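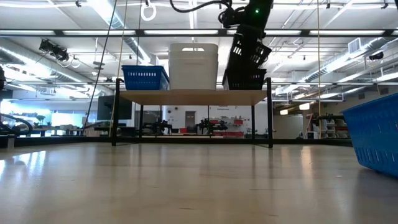

Search this site
Enter keywords
Go

On Keeping Household Records: Notes After a Year of the Practice

5 September 2026

Readers of this journal will recall that in an earlier entry I undertook to put the papers of the household in order and to report on the result. The report is now due. It concerns the papers only; the question of the garage has been deferred to a later date.

When the work began, the papers were held in four places: a kitchen drawer, a suitcase, a box marked "Adams" from the time we lived on Adams Street, and the glove compartment of the car. I emptied all four onto the dining table and made a tally before discarding anything, which I recommend to anyone starting the same work. The total was 896 sheets, excluding envelopes. Of these, 317 were kept. The remainder consisted largely of bank statements for accounts closed long ago, instructions for appliances no longer in the house, and notices of school events from years when our daughter was still attending school.

The first decision was one of arrangement. Most published advice favors sorting by subject: taxes, insurance, medical, automobile, and so forth. I followed this method for several weeks and found it unsatisfactory. A letter from the insurer about a medical bill belongs under two headings, and on any given evening I would choose a different one. My wife's uncle, Vlastimil Vrabec, kept the accounts of a furniture wholesaler for most of his working life and was consulted by telephone. His view was that a private household should file by sender, and that the sender's name should be written in pencil at the top right corner of the first page. I have adopted this rule without amendment. The insurer's letters are filed under the insurer, whatever they may be about.

The second decision was what to do with receipts. Under the present policy, a receipt is retained if the article cost more than $100 or carries a written guarantee. All others are disposed of at the end of the month in which they were issued. The policy has been tested once. In February the hinge on our Sturnetti coffee grinder failed, and the receipt was located in the folder marked S within a minute. The shop replaced the lid without discussion. I record this with some satisfaction, having failed to produce a receipt for every previous article that has broken in our possession.

Medical papers are the exception to filing by sender. Each member of the household has one folder, in date order, most recent at the front. Laboratory results are kept permanently. Appointment reminders are not kept at all once the appointment has been attended. Lenka Rusnák, a neighbor who worked for many years in the records office of a clinic, looked through my first attempt and observed that I had filed two vaccination cards under the wrong child. This has been corrected. She also advised that a single sheet listing current medicines and doses be placed at the front of each folder and dated, with the old sheet thrown away whenever a new one is written. I had been keeping all of the old sheets, and there were two in my own folder that contradicted each other.

A word is necessary on the subject of electronic copies. For a period I used a program called Clendar, which reads due dates from scanned bills and enters them on a calendar. It was competent with utility bills and poor with anything handwritten. It placed the renewal of our dog license in the wrong year, and I paid a late fee of $18 as a consequence. The fee was small. My confidence in the program did not recover, and the subscription was allowed to lapse. Due dates are now written by hand on the wall calendar beside the telephone. Scans are still made of the deed, the birth certificates, the passports and the will, and a copy of these is held by my sister in a sealed envelope.

On equipment I have little to say. The folders are plain manila, bought in quantity. Labels are written in capital letters with a black pen. I purchased a label printer from Guditz early in the year and returned it, as it required a type of tape that was out of stock everywhere I inquired. The folders stand in a steel cabinet with two drawers, obtained secondhand, of which the lower drawer sticks in humid weather. Candle wax rubbed along the runners has helped a little.

The time required has settled at half an hour each week, usually after supper. Mail is opened on the day it arrives and placed in a tray. At the weekly session the tray is emptied, bills are paid, names are penciled in the corner, and the sheets are put away. On two occasions this year the session was missed for a full month while we were traveling, and the backlog was cleared in a single afternoon on our return.

Certain matters remain unresolved. We have not agreed on what should be done with personal letters. My wife holds that they are not records and should be kept in a shoebox as before. I drew up a scheme for filing them by correspondent and it was declined. The shoebox is in the bedroom closet and is outside the scope of this report. There is also a folder marked PENDING, which I had intended as a temporary measure and which is now the thickest in the upper drawer.

The warranty on the water heater has not been found. If it was among the papers discarded, I regret it. A request for a duplicate has been mailed to the manufacturer, and a copy of the request is filed under the manufacturer's name.

4 comments
Shared 11 times

Related entries
The Kitchen Drawer: A Preliminary Inventory
How Long to Keep a Tax Return
Correspondence with the Water Company
Writing a Will Without Alarm to the Family
The Garage, Deferred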